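**Workshop notebook, Pruitt floor, November**

Entry covers the waste-handling task: bag on the wall hook, bucket, loose foil on the carpet.
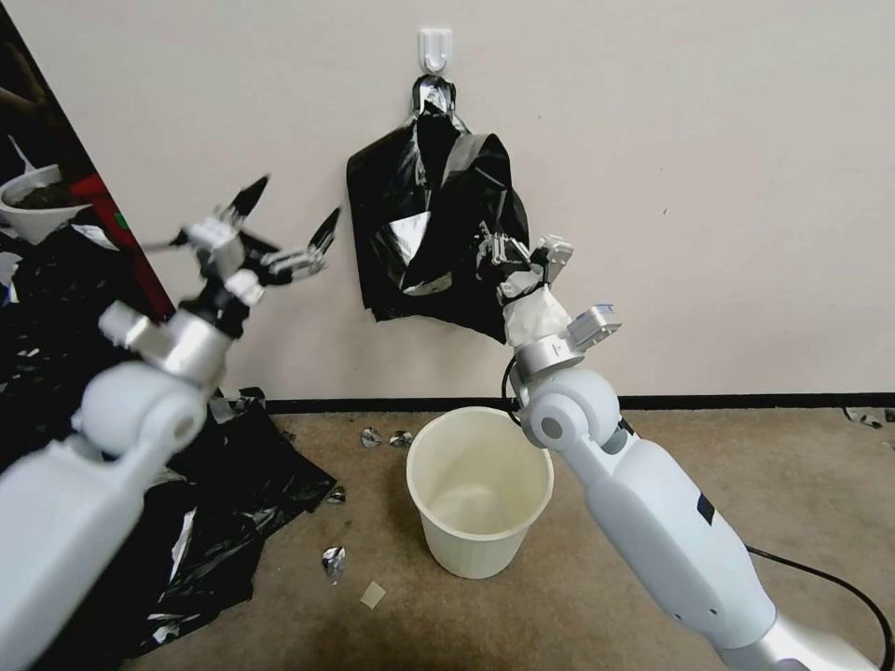
Who empties the bins once the robot is assigned to the floor?

The evening cleaning crew keeps responsibility for them through the end of the trial. The robot works from 4 to 5 p.m., and the crew signs off on each area afterward.

Lalit Bajpai met with the crew before the shift. Two points were raised and are recorded as stated:

- Hours. Trevstead has confirmed in writing that no hours will be reduced during the trial. The crew asked what applies after it. No answer yet.
- Duties. Two members of the crew will be trained to stop and restart the unit. They asked that this be added to their job description, with the pay grade reviewed - request forwarded to Tellport.

Handling of thin plastic bags remains the slowest step on the task sheet. Small scraps near the baseboard stay on the crew's list for now.

To do: move the sign-off sheet to the supply room door. Ask Tellport for a date on the grade review.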